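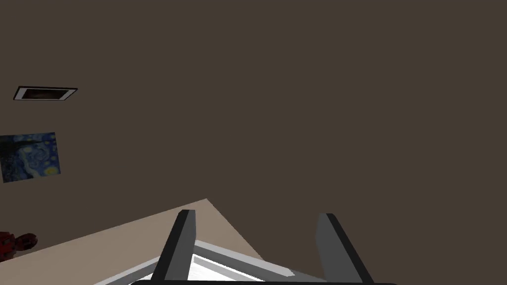
Start with the wrist camera mount, because most of the trouble on our cell came back to it. This is the arm at Omthorpe, the one we call Bekach after its simulation project, and I look after both the real cell and its rendered twin. The slide is from the twin. The fingers are spread wide with nothing between them, and the camera is tilted up far enough that brown wall fills most of the view and the table only comes in low down. Leave it up while I talk through the setup. Point at the two fingers and the palm plate between them. Those three surfaces are what we check everything against.

Who I am, keep it short. Zaid Atallah, cell maintenance at Fesellow. I don't write the control software. I keep one arm running and I keep its model honest.

Why we have a twin. We try every new pick path on the rendered cell before it goes near the real one. That only works if the gripper in the render sits where the real gripper sits. When the two drift apart, the path looks fine on screen and the fingers touch down early on the real table. We had that in October. A finger pad was torn and the mount bracket was bent, and the bracket took longer to sort out than the pad.

Next part, the mount. The camera bracket is held by four screws into the wrist flange. Two of them are easy to reach and two are behind the cable guide. Guess which two were loose. The old habit was to tighten the front pair and leave it. Now the cable guide comes off every time, even for a quick check.

Order of work:
Arm to the service position, drive power off, lock on.
Cable guide off.
All four bracket screws out, cleaned, back in with fresh threadlocker.
Tighten in a cross pattern, in two passes.
Cable guide on, then move the wrist by hand through its full turn and watch the cable for snags.

Say something about the cable. We left too little slack on the first build and the connector took the load. The loop on the current one is bigger than looks tidy. Leave it that way.

Fingers. On our gripper the pads wear on the inside first, near the tips. I change them as a pair. One new pad and one old pad will close off center, and then someone spends a morning adjusting the grip in software to fix a problem that takes a hex key. After a pad change, open the gripper all the way and home it before closing on anything. We skipped that once and the stored zero was wrong for the rest of the shift.

Calibration, slow down here. We run it on Wednesday, before the first job. The arm goes through a set of fixed poses over the target board, 9 of them, and the software works out where the camera sits on the wrist. If the error comes back high I don't run it again straight away. I go and put a hand on the bracket. Running it again can give you a better number with the same loose screw.

The log for that week has 3584 lines and the useful one is line 173, where the error jumps between one pose and the next. Read that line out. The wrist had turned, the bracket had shifted with it, and every pose after that was off by the same amount. If all the errors lean the same way, suspect something mechanical.

Then the twin gets the new numbers. Camera offset, finger length, finger opening, table height. I type them in and a second person reads them back. Wyss, our integrator, gave us a script to copy them across and we do use it, but it doesn't carry the table height, so that one is still by hand. We lost a day finding that out.

How we compare. Same joint angles on both sides, gripper fully open, wrist camera view from each on one monitor. Look at the fingertips first, then the table edge. If the tips line up and the edge doesn't, check table height. If the edge lines up and the tips don't, look at finger length. If both are off, go back to the bracket.

Likely question: why not put an encoder or a marker on the bracket and have the cell check itself? We looked at a marker. It sat where the cable rubs and it was unreadable within a month. There may be a better place for it — ask the room, someone may have done this.

Other likely question: spare parts. We keep one bracket and two sets of pads in the drawer under the controller, plus the right hex key on a chain.

Leave five minutes. The calibration sheet is at the back by the door, one page, and people can take a copy.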